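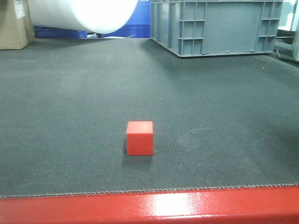
Gravar demonstrações por teleoperação - pegar o cubo e largar na caixa

Versão rápida, depois arrumo. Vale para a bancada do Stirnus, com o comando Veloso.

Antes de começar
Esteira parada e travada. Cubo vermelho no tecido, face virada para a frente, espaço livre dos lados. A caixa cinza fica onde está - se mexer nela, sessão nova.

Passo a passo
1. Braço na posição de repouso, garra aberta. Zerar o comando.
2. Iniciar gravação. Esperar o bipe.
3. Descer na vertical, devagar. Nada de entrar de lado, o cubo escorrega.
4. Fechar a garra, contar até dois, subir 200 mm.
5. Levar até a caixa, baixar, abrir. Voltar ao repouso.
6. Parar a gravação. Marcar "ok" ou "refazer" na hora, depois niguém lembra.

Mudar o cubo de lugar a cada tentativa. Girar um pouco tambem. Se ficar sempre no mesmo ponto o modelo decora o ponto.

Quantas
100 para um primeiro treino. 600 para a versão que vai para a Trudy Nepia. Máximo de 22 seguidas por operador - depois disso a mão cansa e o movimento fica tremido.

Erros comuns
- Hesitar no ar. A pausa entra no treino, o robô aprende a pausar.
- Corrigir a pega com o cubo já no alto. Refazer.
- Esquecer de zerar o comando.

Dúvidas com o Alby Faulkner, até sexta.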